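Walk-round checklist for the Srour Hall play and repair rooms, with my comments under each line. The printed form is the one Zoteo sells to halls like ours. I have kept their wording for the checks and put my own opinion underneath, where there's room for it. Their form allows one line per comment and plainly expects that line to say "OK".

Marks used: **Y** = satisfied, **N** = not satisfied, **?** = the form wants a yes and I'm not prepared to give one.

## A. Way in and way out

**A1. Main doors open fully and close unaided. Y**
They do. The left leaf drags a little on the mat. I'd take the mat away, but then people will slip on the tiles when it rains, so leave it and trim the door.

**A2. Fire exit clear on both sides. N**
Clear on the inside. On the outside there was a stack of folding chairs against the wall, close enough that the door would hit it at full swing. I was told the chairs are "only there for now". They were there in June as well. Move them into the store.

**A3. Exit signs lit. Y**
Lit while I stood there. The form also wants me to confirm that they stay lit in a power cut. I have not seen the power cut and the log for the monthly test has gaps in it, so I am confirming the first half only.

**A4. Steps and ramp sound. ?**
The ramp is solid. The grip strip has been glued down again and one corner is already lifting. Gluing it a third time won't help. It wants screws, or a new strip.

## B. Floors

**B1. Floors free of trip hazards. N**
Two loose carpet tiles by the kitchen hatch. Somebody has put tape round them, and the tape has curled up, so there is now a second thing to trip on.

**B2. Floor covering suitable for use. ?**
Suitable for what use? Toddlers in the morning, table tennis at night. The vinyl in the big room is fine for one of those. Zoteo's guidance notes say "select a floor appropriate to the activity", and I'd like to meet the hall that changes its floor at lunchtime.

**B3. Spill kit present. Y**
Present, full, and on a shelf that needs a step stool to reach. Bring it down to waist height.

## C. Electrical

**C1. Sockets undamaged. N**
Cracked faceplate behind the piano. Reported last time, written down as "monitor". Monitoring a cracked socket means looking at it while it stays cracked. Switch it off at the board and have it replaced.

**C2. Leads and plugs in good order. ?**
The urn and the fridge are fine. There are extension leads in the repair room with no test label on them, and I was assured they had been tested and the labels had dropped off. All of them? Take them out of use until they have been tested, with labels that stick.

**C3. Residual current device tested. Y**
Tested while I watched. It tripped at the first press and reset without fuss.

**C4. Lighting adequate. Y**
Good in the big room. Poor in the passage, where one tube is out, but I can still read this form, so I'll let it pass with a grumble.

## D. Toys and loose equipment

This is the section I have the least faith in. The form gives four tick boxes for everything a child can pick up and a whole page for ladders. We own one ladder.

**D1. Toys clean and in good condition. ?**
I can only speak for the ones I handled. The rota by the sink says the toys were wiped down after every session, and every entry is in the same pen and the same slope. I don't say it wasn't done. I say a column of identical ticks tells me nothing, and I would sooner see a missed week and a note explaining it.

Mixed tubs are the usual trouble. Play food goes in with bricks, bricks go in with lids and bottles from the junk modelling, and after a month or so whoever is sorting has to decide what is a toy and what ought to have gone in the recycling. Hollow pieces hold dirt in the corners where a cloth won't reach. Ribbed plastic is nearly as bad. Soak them in warm soapy water, use a small brush, rinse and leave to dry on a rack.

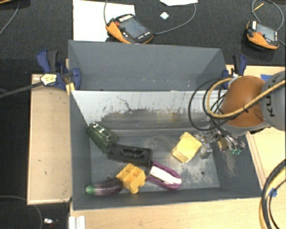

**Srour, Jul 10, 2025**

Second visit, made to see which of the N marks had been dealt with and to finish sections D to G, which I ran out of daylight for. The chairs by the fire exit have gone. The carpet tiles have not.

**D2. No small parts accessible to under-threes. N**
The tubs for the little ones and the big ones stand side by side with matching lids. Colour the lids differently or put the older children's tubs on the high shelf. A sign will do nothing, as the people at risk can't read.

**D3. Storage bins and trays sound and clean. ?**
"Sound" I will accept in general. "Clean" depends on who is asking. Scuffing on a metal bin is wear, and I don't mark anyone down for wear. Dust on the bottom of a bin is another matter, and it comes straight back on whatever is put in there. Empty every bin, wipe the floor of it and the inner walls, then refill it. Wiping the top layer of toys and calling the bin done is the most common cheat I come across.

Run a hand along the rim of anything metal, slowly, with a glove on. If the glove catches, a small finger will too.

**D4. Damaged items removed. ?**
There is a box marked "Broken" in the cupboard. It is full, which suggests that things do get taken out. It also has no lid and sits at knee height beside the play mat, so they are free to go back in. Empty it at the end of each day.

## E. Kitchen and hatch

**E1. Hot water controlled. N**
Too hot at the small basin to keep my hand under it. The mixing valve was fitted by Beltolau and the sticker says it was serviced. I have no argument with the sticker, only with the water. Call them back.

**E2. Hatch shutter secure. Y**
Catches at both sides and stays up. Pull it down by the handle, as the bottom edge is sharp enough to notice.

**E3. Cleaning products locked away. ?**
Locked, yes. The key was in the lock. I have ticked neither box.

**E4. Fridge temperature recorded. Y**
Recorded daily and with believable variation, which cheered me up. Whoever keeps the fridge sheet should be given the toy rota too.

## F. Furniture and fixed items

**F1. Tables stable when loaded. ?**
The form wants each table tested "with a representative load of 100 kg". I haven't got a representative load. I leaned on each table at both ends and tried to rock it. The older ones stood still, and one of the newer folding ones did not, on account of a worn catch. That one is tagged and turned to face the wall.

**F2. Shelving fixed to wall. N**
The tall unit from Jurnmont came with a strap and two screws. The strap is still in its bag, taped to the back. The sales leaflet claims 300 kg across the whole unit, and I dare say that's true in a showroom. It says nothing about a child using the shelves as a staircase. Fit the strap before the next session, and keep heavy boxes on the bottom shelf.

**F3. Stage blocks locked together. Y**
All clamps present and tight. One was on upside down and was working anyway, so I turned it the right way up.

**F4. Ladder in good condition. Y**
It is a very good ladder. I filled in the entire ladder page and found nothing to say.

## G. Paperwork

**G1. Accident book available and in use. ?**
Available. As for in use, there are no entries since the new book was opened. Either this is the safest hall in the county or people aren't writing things down. I saw plasters missing from the first-aid box and I draw my own conclusion.

**G2. First-aid box complete. N**
See above. Also no scissors. The box had a contents list, signed as checked, with scissors on it.

**G3. Insurance certificate displayed. Y**
Displayed and in date. Partly covered by a poster for the summer fair, so I moved the poster.

**G4. Previous actions closed. N**
The form invites me to tick this if the actions have been "considered". They have certainly been considered. I want them finished.

## What I want done, in order

1. Socket behind the piano off at the board, then replaced.
2. Shelving strap fitted.
3. Hot water at the small basin turned down, by someone who will put a thermometer under it afterwards.
4. Unlabelled extension leads out of use until tested.
5. Carpet tiles stuck down or taken up. No more tape.
6. Bins emptied and wiped inside, tubs sorted by age, lids coloured.
7. First-aid box restocked, scissors included.
8. Key out of the cleaning cupboard.

Items 1 and 2 should be done before the rooms are let again. The others can be done in the usual way, though in my experience "the usual way" means the day before I come back.

Overall rating on the Zoteo scale: the choices are Good, Very Good and Excellent. I have left it blank. Please don't fill it in for me.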